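The quiet craft of the cable loom

Two wires, one twist and a label: how the small harness gets made, and why it is still mostly handwork

14/02/2024

Most people who own a machine of any sort have never looked at the wiring in it, and there is no great reason why they should. It sits behind panels and inside arms and under seats. It is bought in ready-made by the firm that puts the machine together, it comes in a bag or a tray, and it is plugged in at both ends and forgotten. When it fails, it is pulled out whole and a new one goes in.

The people who make these things call them harnesses or looms, depending on where they learned the trade. Car people tend to say loom. In the small workshops round Anport, where a good deal of short-run wiring gets made for other companies, both words are used in the same sentence and mean the same thing.

I spent part of the winter visiting three of those workshops. I had gone expecting reels of wire and automatic machines, and there are some of each. Bunnag, the largest of the three, has a machine that will cut and strip wire all day without being looked at much. But the finished article, the thing with branches and plugs and tape on it, still passes through somebody's hands at nearly every stage, and the smaller it is the more handling it seems to need.

A harness that would fit in a coat pocket can have three or four branches of different lengths. Each has to leave the main run at the right point and end in the right connector. A big loom is laid out on a board with pegs, like a railway map, and the wires are led round the pegs until the shape is made. A small one may have a board too, but it is a plain affair with five or six nails in it, and an experienced hand will often stop looking at the nails after the first dozen.

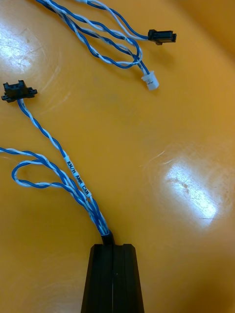
Twisting comes early. Two wires carrying a signal between them are turned round each other so that any interference picked up along the way falls on both about equally, and the electronics at the far end can ignore it. This matters a good deal for CAN, the two-wire system that cars, lifts, farm equipment and all sorts of industrial machines use to pass messages between their parts. One wire is called high and the other low. If they are twisted together properly, the messages get through next to a motor or a pump. If they have come apart for any distance, there may be trouble, and it will be the sort that comes and goes.

At Edar, which is two rooms above a tile showroom, they twist with a hand-held tool not very different from a drill. Two wires are clamped at one end of the bench, two ends go in the chuck, and the operator walks backwards to take up the slack and then forwards again as the pair shortens. The pair always shortens. New starters cut their wires to the length on the drawing, twist them, and find they have made something too short to use. There is a hook on the wall with these on it and they are kept for tying up parcels.

How tight to go is a matter of some argument. The drawing gives a figure, usually so many turns over a given length, and the inspector will check it with a rule. Within that there is room for opinion. A tight pair looks well and keeps its shape, but it is stiff and wants to curl back on itself. A looser one lies flatter and is easier to lead round a corner. One woman at Edar who has been twisting for most of her working life says she goes by the sound of the tool and has never been asked to redo one.

Colour

Two colours are enough for a pair, and blue and white together are easy on the eye over a long shift. The contrast does the work. With a dark wire and a pale one wound round each other, an uneven twist shows up from across the bench, as the stripes get wider or narrower where the turns have slipped. Pairs in two dark colours are disliked everywhere I went. Brown and black came up more than once, with feeling.

The choice isn't usually the workshop's to make. It comes from the customer, who may have settled it years ago and lost the reason. What the workshop does choose is its lighting and its bench tops, and all three places had given thought to both. Bunnag has pale grey benches. Edar has whatever was going when it moved in. Lollilport, the smallest, works on several different colours of surface and moves the job to whichever shows it up best, which for dark wire and black plugs is usually the brightest one they have.

Plugs

After twisting and cutting to length, each wire is stripped at the end and a small metal terminal is crimped on. Then the terminal is pushed into its housing until it clicks. The click is everything. It can be felt through the wire better than it can be heard, and operators are taught to push, feel for it and then give a short pull back. A terminal that has gone in without clicking will pass a glance, and may even pass an electrical test, and then back out of its hole the first time somebody mates the plug.

Housings come in black and white mostly, and their size has gone down steadily over the years. The older hands at Bunnag remember when you could read the cavity numbers without a glass. Some have ears at the sides so that they can be fixed to a panel. Others have a latch that hooks over the other half. The latch is the part most likely to be damaged before the harness ever leaves the building, by being snagged on its neighbour in the bin and pulled out by force. Nearly every workshop has a rule about this. At Lollilport it is written on a card over the packing bench: lift, don't pull.

Crimping is where the money goes. A proper hand tool for one family of terminals can cost more than 800 pounds, and the next family will want another. Edar has a drawer of them, each with its own tag and the date it was last checked, and lends none of them out. A cheap tool will make a crimp that looks much the same. Cut through the middle and polished, it will show gaps between the strands where there should be none, and the shop keeps a few of these cut samples to show to customers who ask why the quote is what it is.

Labels and tape

A label on a harness has one job, which is to be read by somebody lying on their back with a torch. The usual kind is a white sleeve, printed flat, slid over the wire and shrunk with warm air until it grips. It has to go on before the plug does, and everyone in the trade has at some point forgotten this.

The wording is short and in capitals, and it is seldom meant for outsiders. It tends to give the part of the machine the branch belongs to and what sort of signal it carries, so a sleeve ending in CAN tells the fitter at once which system he has hold of. Which way up the printing should run is another question with several answers. Bunnag reads away from the main plug, always. The other two go by the drawing, and where the drawing is silent they telephone.

Tape does the rest. A band of black tape goes on at each point where the bundle divides, wound under slight tension and finished with a last half turn with no tension at all, so the end doesn't creep back. White tape or a sleeve may go on further along if the customer wants a mark there. Some customers want tape along the whole length, and some want the pairs left bare between the bands so that the thing can flex. Bare pairs are quicker to make but slower to pack.

The tangle

Packing turned out to be the subject people most wanted to talk about. A finished harness has no natural resting shape. Put two in a tray and the loose loops of one will find the plugs of the other, and by the time a delivery has been over the bridge road to the customer the whole lot may have to be teased apart by hand. Lollilport did a count in October on one order of 381 pieces and found that 82 had to be untangled at the other end before they could be fitted. None was broken, but the customer had paid someone to stand there doing it.

Since then they have tried a few things. Individual bags work, but use a lot of plastic and make counting slower. Coiling each one and holding it with a paper band was better, although the shortest ones won't coil. For those they have gone over to shallow yellow trays with only a few pieces in each, laid so that they touch as little as possible, with the plugs spread outwards and the loose ends kept together at one side. It takes up more room in the van. The customer has stopped complaining.
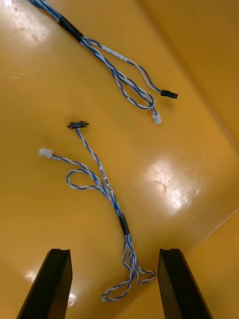
Checking

Every harness is tested before it goes. The simplest test is a box with sockets on it and a row of lamps, one for each wire, and the operator plugs in every branch and looks for a full row. Bunnag's version is run from a screen and prints a slip. Either will find a wire in the wrong hole, but neither will find a poor crimp that happens to be making contact that morning, so there is a pull test as well, done on a few samples from each batch until the wire or the terminal gives way.

Then there is looking. Edar allows time for it in the price: each piece is picked up by its middle, turned over once, and the branches are allowed to hang. If one hangs longer than it should, it will be seen. Labels are read aloud when two people are on the bench. The last order I watched go through was for 581 pieces, and the two women doing it read the same few words out for the best part of the day, stopping for lunch at twelve.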